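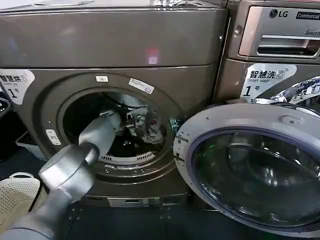 Trudville 操作组(夹爪与末端执行器)邮件列表

主题:回复:洗衣间试夹爪,Zirden 和 Dridomus 先留哪一个
发件人:Zixuan Jin
日期:2024年11月16日
抄送:Rami Ghanem,Rawan Moussa

Mahtab,各位:

回复晚了几天,中间一直在等 Rawan 把日志导完。你的原信留在最后,我按你问的顺序写,有几处会岔开。

先说结果。两只夹爪都在一号洗衣机和一号烘干机这一组上跑过了,每只 200 次抓取,衣物用同一批,次序由脚本打乱,两边用的是同一个种子。一次抓取的起止是这样定的:夹爪从筒口外的预备位出发,进去,夹住一件,退回预备位,衣物还在指间,算成功。中途掉了、夹空了、带出两件以上的,都算失败,但分开记。带出两件这一项以前我们归在成功里,这次改了,所以不要拿今年 1 月那张表直接比。

Zirden 的失败集中在薄衣服上,尤其是平摊贴在筒壁上的那种。它的指尖厚,贴着筒壁走的时候插不到布下面去,只能从上面捏,捏起一个小褶,退到筒口再被蹭掉。成团的衣服它没有什么问题,像图里那件灰色的,揉成一团,合爪就能夹住,位置偏一点也没关系。

Dridomus 正好反过来。薄的好夹,厚的和带里衬的夹得不深,退出来的时候容易往下滑。我把夹紧力往上调过两档,滑得少了,可是有一件针织衫被夹出了印子,Maya 看过以后要求调回去,所以正式的 200 次都是用默认力跑的。两档高力的数据在另一个目录里,没有并进来。

所以单看成功率,两只差得不多,差别在失败的种类上。具体数字我不在信里写,Rawan 的表里按衣物类型拆开了,合计那一行看了容易误会,请看拆开的部分。

再说你问的筒口干涉。这是我这次花时间最多的地方。烘干机的门洞外面有一圈凸起的环,下沿里面是一条弯的格栅,一排窄槽。手臂从左下方斜着往上进的时候,夹爪的下侧离格栅很近。Dridomus 的指尖窄,进槽的风险比 Zirden 大,试跑阶段卡过一次,指尖进了槽里,退的时候力矩报警,控制器停得及时,没有坏东西。之后我在规划里给下沿加了一个禁入区,把进入点往上抬,再没有发生过。代价是筒底靠近门口的那一块够不到了,衣服如果刚好堆在那里,得先往里推一下再夹。推这个动作目前是写死的,推完不重新看,直接下爪,有时候推过头。这个我认为是下一步最值得改的地方,比换夹爪的收益大。

Zirden 因为个头大,进筒以后转腕的余量小。手腕转过 90 度以后,爪体侧面会碰到环的内缘,是轻碰,日志里能看到力传感器上的小尖峰。我们现在把腕转限制住了,遇到需要转过去的抓取姿态就放弃,换一个候选。候选不够的时候它会原地等,看起来像死机,不是死机,Rami 已经加了超时。

然后是洗衣机的门。一号洗衣机紧挨着一号烘干机,门开到底以后,从头部相机看过去,它会盖住烘干机门环的右边一部分。手臂从左边进,碰倒是碰不到,但是分割模型会受影响。门上那块深色的玻璃是鼓出来的,又反光,深度图在那里是乱的,有时候会给出一块飘在门环前面的假表面,规划器就认为前面有障碍,绕着走,绕得很难看。我们试了两个办法。一个是把洗衣机门关上再跑烘干机的抓取,这样最干净,但和真实流程不符,因为衣服要从洗衣机转到烘干机,门多半是开着的。另一个是给开着的门做一个固定的遮罩,按门的铰链位置套一个圆盘模型,落在圆盘里的深度点一律丢掉,用模型代替。后一个办法有效,正式的数据都是这样跑的。缺点是换一台机器要重新标一次铰链。标一次不算久,可是每次都要有人在场。

筒里光线暗的问题,你在信里建议加灯。我们试过在腕部加一个小灯条,结果金属的筒壁反光更厉害,筋条被当成衣服边缘的情况变多了。后来把灯去掉,只把头部相机的曝光拉长,手臂在看的时候停住不动,等一帧稳定的图再走。慢一点,但误检少。如果以后要做边走边看,灯的事还得回来重做,可能要换成漫射的。Rawan 手里有一块磨砂片,还没来得及试。

控制器这边,两只夹爪都接在 Kanaan 上。Zirden 的驱动是现成的,接上就认。Dridomus 的我们自己包了一层,主要是它的状态回报和 Kanaan 的心跳对不上,夹住了它报“运动中”,要等一会儿才报“到位”。我一开始没注意,上层以为还没夹住,多等一拍,统计出来的周期时间就偏长。Rami 改成了看电流判断,改完以后两只的周期时间才可以比。改之前的记录我都标了“勿用”,没有删,有人想查这个问题可以去看。提交号 2246 之后的都是改过的。

Maya 上次开会问过能不能一只手用 Zirden、另一只手用 Dridomus。机械上可以,法兰是一样的。但我个人不赞成现在就这么做。两只手不一样,数据就要分左右存,以后训练的时候镜像增强也用不了。而且洗衣间那个位置,左手进烘干机是顺的,右手要绕过开着的门,实际上大部分活都落在左手上,右手装什么影响不大。等流程里真正用到双手配合的时候再讨论这个不迟,比如一只手拉着袖子、另一只手去筒里找剩下的部分。

关于指尖垫。Zirden 原配的垫子表面偏滑,我们换了一种带细纹的硅胶,用了一阵以后边角开始翘。翘了以后布的纤维会夹进去,松爪的时候衣服不掉,挂在指尖上。这种情况在表里叫“释放失败”,不计入抓取成功率,但如果算整个流程,它是要算的。换新垫以后消失。我建议把垫子当耗材处理,跑完一轮就换,不要等它翘。Dridomus 的垫子是和手指一体的,没有这个问题,坏了要整根手指一起换,备件我们手上只有一副,请管采购的人留意。

还有一点是衣服上的小件。标签、扣子、拉链头,只要落在两指中间,夹持力的读数就会跳。Zirden 对这个不敏感。Dridomus 会误以为已经夹到硬物,提前停止合爪,结果力不够,提起来就滑。把提前停止的阈值放宽可以缓解,但是又回到了夹出印子的问题。我现在的想法是按衣物类型给不同的阈值,前提是分类要可靠,目前分类在筒外很好,在筒里一般。

摆放方面,篮子放在烘干机门前偏左,就是那只白色带孔的。手臂下段正好在它前面经过。提手处的开口有时会被检测成一个可以放东西的口,放衣服的时候往那里凑。改放置点的先验以后好了。如果换篮子,请先告诉我,不要当天换,标定和先验都要跟着动。

综合起来,我的意见是这样:洗烘这一段先留 Zirden,因为从烘干机里取的多半是成团的,它最稳,也皮实。Dridomus 不退,转到叠衣台那边去,台面上都是平摊的布,正是它擅长的。Rami 同意,Rawan 希望再跑一组混合厚度的再定,我觉得也合理,只要不拖到 1 月。

还没有做、或者做了但我不放心的,列一下:
带两件出来以后怎么办,现在是直接放回去重来,没有单独的策略。
推一下再夹的动作要改成推完重新看。
只在一号机组上试过,别的机器门环的高度和角度可能不同,不能直接套。
湿重的衣服没有单独测,这次的数据不能用来说明洗衣机那一侧的取衣。
长袖和裤腿缠在一起的情况,脚本打乱次序以后出现得很少,样本不够。

日志和表都在共享目录里,文件夹名是两只夹爪的名字连起来。视频比较大,要看的人跟 Rawan 说一声,她单独拷。表里有一列“备注”是我手写的,缩写比较随意,看不懂就来问。

Zixuan

Mahtab Nikzad 写道:
> Zixuan,Rami:
>
> 叠衣那边的同事在催末端执行器的选型,我想知道洗衣间的比较做到哪一步了。不需要完整报告,先回答下面几点就行。
>
> 一、Zirden 和 Dridomus 在筒里抓,各自主要失败在什么地方?上次口头说的是“差不多”,我想知道是哪一类衣服差不多。
>
> 二、进出烘干机筒口有没有干涉?Zirden 的外形我量过图纸,转腕的时候余量很紧。下沿的格栅我也担心,窄指尖有可能插进去。
>
> 三、洗衣机门开着的时候,头部相机还能不能看清烘干机的门洞?如果看不清,是移相机还是改软件?移相机的话请早点讲,支架要重做,交期是 5 周。
>
> 四、筒里太暗,加一个腕部灯是不是最省事?我这里有现成的灯条,可以寄过去。
>
> 五、Kanaan 的固件要不要升级?升级以后 Dridomus 的状态回报据说会好一些,但我没有看到正式的说明,只是听供应商的人提了一句。
>
> 另外 Maya 想知道左右手能不能装不同的夹爪。我先不表态,你们跑过的人说了算。
>
> 指尖垫如果要订货请给我型号和数量,我和别的备件一起下单。
>
> Mahtab

补一句,上面漏答了第三点后半和第五点。相机不用移,支架不要动,软件里的遮罩够用了。Kanaan 的固件我们暂时不升,等混合厚度那一组跑完再说,免得前后两批数据用的不是同一个版本。垫子的型号 Rami 会另外发给你,数量请按一轮一换来估。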